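To: equipment-planning list
From: Rosalía Moya
Subject: Re: Hand-held grippers for Grandville, second round of orders

Dear colleagues,

Thank you for the comments received on the draft equipment plan. I reply first to the message from the Vurnadside office, as it raises the points on which most of the budget depends.

> The draft asks for 10 hand-held grippers at Grandville, against
> the 2 now in use. Before we support this we should like to know
> whether the soft inserts are budgeted as part of each unit or as
> a consumable, and whether the Rerkari model has been compared
> with the Jang on ordinary household objects. We would also ask
> that spares be shown on a separate line. Last year they were
> placed under "sundries" and could not be traced when the
> accounts were closed.
>
> Vurnadside office

On the first point, the inserts are to be treated as a consumable. The finger plates, mounts and handle form the unit and will be entered in the asset register. The inserts will be ordered in packs and charged to the running budget of the site that uses them. We have allowed 273 for inserts in the first year, in the same currency as the rest of the plan. Grandville will keep the stock and send it out on request.
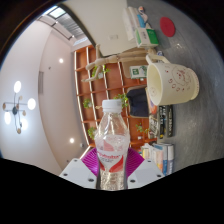 Plastic bottle held near the base, ribbed magenta pad behind the white finger plates.

The comparison between the two models is under way and the results will be sent to this list in November. Both are being assessed on the same set of objects, and the operators complete one sheet for each object. I would ask sites not to place orders of their own in the meantime. Two separate orders were raised in the spring for the same mounts, and the supplier would not take the second one back.

The unit price in the draft is some 700, excluding carriage. It is the figure quoted for the Rerkari model. The Jang quotation arrived without a price for the mounting plates and has been returned for completion, so the total on page four should be read as provisional.
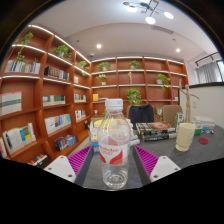 Objects for the assessments have no budget line at present, and I propose that one be added. Sites have so far supplied their own from whatever was in the cupboard, and the sheets cannot easily be compared as a result. A shared list need not be costly. A clear plastic bottle with a screw cap, a cup, a stack of thick books, a narrow carton and a jointed wooden mannequin would give us a fair range of shapes, and several of these can be bought locally. I should be grateful if each site would say which of them it already holds. Clear plastic should stay on the list whatever else is removed, as the operators have asked for it twice.

As to spares, I agree with Vurnadside. A separate line will appear in the next draft, covering plates, fasteners and one complete handle for each site. Insurance remains with the central office and should not be entered locally.

Please send corrections to me directly, with the page number of the draft, and copy the list only where the point affects more than one site. Requests for additional units should be accompanied by the name of the person who will sign for them.

Yours sincerely,

Rosalía Moya
Equipment planning, Grandville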